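Lorden Early Learning Rooms
Premises and equipment inspection, indoor areas
Form 1827

Date of inspection: February 14, 2022
Inspected by: Omprakash Thakur
Comments reviewed by: Junaid Yousafzai
Areas covered: entry and hallway, Room A, Room B, kitchenette, bathrooms, laundry, storeroom
Areas not covered: yard, shade structures, car park (separate form)

Ratings: S = satisfactory, M = monitor, A = action required, N/A = not applicable. Any item marked A must have a comment. An item marked M at one inspection and M again at the next is to be raised to A.

1. Entry and hallway

1.1 Front gate self-closes and latches from any open position — A
Latches from fully open. Does not latch when released a hand's width from the post. Closer needs adjustment. Same fault was noted on the last form as M.

1.2 Gate latch out of reach of children — S

1.3 Hallway floor free of trip hazards — M
Edge of the entry mat has curled on the hinge side. Taped down for now. Replace with a recessed or heavier mat.

1.4 Glazing at low level is safety glass or has protective film — S
Film on the sidelight has a scratch near the sill. Not through the film.

1.5 Coat hooks fixed, no sharp ends, mounted clear of eye level — S

1.6 Sign-in bench secure — S

2. Exits and emergency equipment

2.1 Exits unobstructed inside and outside — A
Both exits checked. Rear exit had a folded cot trolley standing in the landing area outside. Moved at the time of inspection. Floor marking required so the area is not used for parking.

2.2 Exit doors open with a single action, no key — S

2.3 Exit signs lit — S

2.4 Emergency lights operate on test — M
Hallway fitting took a moment to come on and was dimmer than the one in Room A. Battery probably near the end of its life. Added to the electrician's list.

2.5 Extinguishers in place, gauge in the green, tag current — S
Kitchenette and hallway. Next service due March.

2.6 Fire blanket in kitchenette, reachable without leaning over the cooktop — S

2.7 Evacuation diagram on display and correct — A
Diagram in Room B still shows the old storeroom door. The door was moved when the partition was built. Diagram in Room A is correct.

2.8 First aid kits complete and in date — M
Room A complete. Room B short of one conforming bandage. The saline ampoules are in date but expire before the next inspection.

3. Electrical

3.1 Unused outlets covered or shuttered — S

3.2 Appliance tags current — A
Laminator in the storeroom has no tag. Withdrawn from use until tested. The Cornik fan heater has a current tag but see 3.4.

3.3 Safety switch trips on test button — S
All circuits restored after test.

3.4 Portable heaters — A
Cornik unit has no tip-over cut-out. Not suitable for a room used by children. Move to the office or dispose of it.

3.5 Cords out of reach and not under mats — S

Comment, J.Y.: Agree on the heater. I would rather it left the building. It came back from the office once already, during the cold week.

Reply, O.T.: Noted. Changed to dispose.

4. Water and bathrooms

4.1 Hot water at children's basins — S
Read 43 °C at both basins after running. Steady.

4.2 Hot water at kitchenette sink — N/A
Adults only. Child gate in place and latching.

4.3 Floor drains clear — S

4.4 Non-slip surface intact — M
Wearing smooth in front of the left basin. No change since the last form.

Comment, J.Y.: If there is no change and it was M last time, the rule on page one makes it A.

Reply, O.T.: Last form had it as S with a note. M stands for this inspection. Will be A next time if it is not treated.

4.5 Change table rails and mat — S
Mat seam checked for splitting. None found.

4.6 Cleaning products locked away — S

5. Windows, blinds and doors

5.1 Blind cords tied up high or fitted with tensioners — A
Two blinds in Room B. The cleat on the one nearest the bookshelf has pulled out of the plaster and the cord was hanging. Cord cut short and knotted above adult shoulder height. Refit the cleat into timber. Do not reuse the wall plug.

5.2 Window openings restricted — S

5.3 Finger guards on hinge side of doors — M
Guard on the bathroom door is brittle at the bottom and has begun to lift. Still covers the gap.

5.4 Door stops in place — S

6. Furniture and storage

6.1 Shelving fixed to wall — S
Pull test done on each unit at the top rail. The Pal bookcase in Room B moved slightly but the bracket is sound. The movement is in the back panel.

6.2 Heavy items stored low — A
Block crates were on the top shelf of the storeroom. An adult has to lift them down over their own head. Swap with the dress-ups, which weigh very little.

6.3 Chairs and tables stable, no splinters, caps on legs — M
Missing leg caps replaced from stock during inspection. Stock now used up. Reorder.

6.4 Cots — N/A
Not in use this term. Must be inspected on the cot form before they go back into service.

6.5 Lids on storage boxes cannot drop on fingers — S
The Nedus chest has a friction hinge. Holds in any position.

7. Soft furnishings and laundry

7.1 Cushion covers intact, zips closed and pulls removed — M
One zip pull still fitted on the long floor cushion.

7.2 Rugs have non-slip backing — S

7.3 Dryer lint filter clean — A
Filter had not been cleared. Cleared at the time. The sign above the dryer has faded and cannot be read from where a person stands to load it. Print a new one.

7.4 Washing machine hoses — S

8. Play equipment, indoor

8.1 Small parts — S
Parts cylinder used on anything doubtful in the under-three boxes. The bead frame has gone to Room B, where the older group is.

8.2 Battery compartments screwed shut — A
Toy phone, Room A. Screw missing and door held with tape. Removed from the room. Button cells must never be held in by tape, clip or friction.

8.3 Wooden toys — S
Puzzle trays sanded since last form.

8.4 Pretend cookware and kitchen pieces — S
Go over each piece by hand as well as by eye. A hairline crack in a handle can be felt with a thumbnail before it shows. Pay attention to handle roots, the edges of slots and holes, and any moulding seam that meets the mouth. Reject anything with a whitened stress mark. Openings that could trap a small finger are checked with the probe, and the result goes on the item card.

Play kitchen pieces, including the green colander and cup
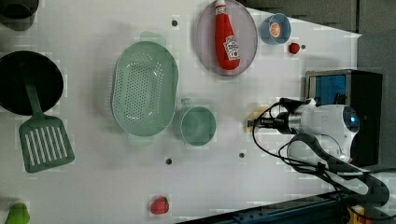
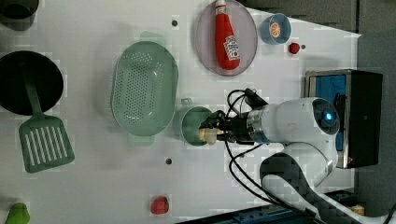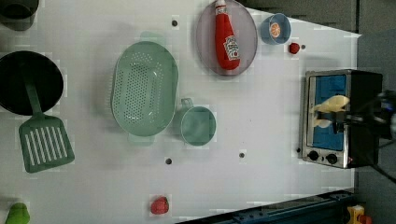 8.5 Dress-ups — M
Two capes with tie necks. Convert to hook-and-loop so that they release under load. Hats and scarves are acceptable. Necklaces should be checked for break-away clasps whenever new ones are donated.

8.6 Soft toys — S
Seams and eyes tested by pull. Embroidered eyes preferred for all future purchases.

8.7 Donated items held apart until checked — A
There is a box for this in the storeroom but it has no label, and it was sitting with boxes that are in use. Label it and move it to the floor beside the laminator shelf.

Comment, J.Y.: The label was on the old lid. Can we paint the box itself?

Reply, O.T.: Yes. Paint or permanent marker on two sides, not the lid.

9. Records

9.1 Previous form on file and actions closed — A
The front gate and evacuation diagram were both open on the last form. The diagram was marked as done, but only the Room A copy had been replaced.

9.2 Item cards up to date — M
Cards for the soft toys are filled in but not initialled.

9.3 Staff know where this form is kept — S

Priority of actions

Before the rooms are next used by children: 2.1, 3.4, 5.1, 8.2.
Within the fortnight: 1.1, 2.7, 3.2, 6.2, 7.3, 8.7.
With the extinguisher service in March: 2.4, and replacement saline under 2.8.

Item 9.1 closes when 1.1 and 2.7 close. A photocopy of the new diagram is not acceptable if the exit arrows have gone grey — print it in colour.

Comment, J.Y.: Gate closer ordered. The part is for the left-hand swing, please confirm before it is opened.

Reply, O.T.: Left-hand swing confirmed at the post.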